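4.2 What people call the same thing

I went into this part of the project thinking it would be the easy bit. We had 292 households on our list, all of them keeping a kitchen diary for us through April, and all I wanted was a tidy set of names for everyday stuff so that I could get on with the mealtime chapters. Well! The diaries came back with 1,631 different labels, and a good share of them were for things you could fit in one drawer.

Take the item that holds the spoons. I grew up saying "the spoon jar" even though ours was never a jar (it was an old coffee can), and I had honestly never thought about it. Our diary keepers wrote caddy, crock, pot, basket, stand, tub and, in one house, "the Oksanen," after the neighbor who gave it to them. Chopsticks were the steady ones — nearly everybody just wrote chopsticks — but as soon as they went into the same holder as the spoons, the holder's name started to wobble again. People who cook with both told us they'd switch words halfway through making dinner.

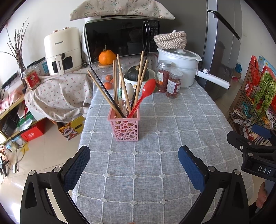
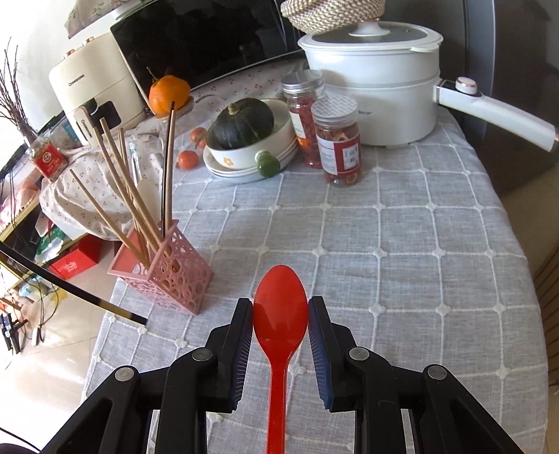

Figure 3. A pink plastic utensil holder with chopsticks, and a red plastic spoon, on a light gray patterned tablecloth.

Venla Keskinen read a draft of this section and didn't buy my first explanation, which was that the names follow the shape. She thinks they follow whoever set up the kitchen, and that a child will carry a parent's word into a new home long after the original crock or can has gone. I went back to the diaries with that in mind and she has a point, at least for the families where two generations were writing. In those homes the older person's word won out far more often than I'd have guessed, even when the younger one did all the cooking.

I still don't want to throw shape out completely. When we ran the follow-up chats in Kureck we asked 60 people to name a holder over the phone, with no object in front of them, and lots of them stopped to ask me how tall it was and whether it had a handle. That sounds like shape matters to me. Then again, one woman said she'd call it a caddy whatever I told her, so there you go.

For the coding we kept every label as written, including spelling, and only grouped them afterward. Nisreen Haddadin and I did the grouping separately and then sat down to argue over the leftovers — "the upright" took us most of a morning.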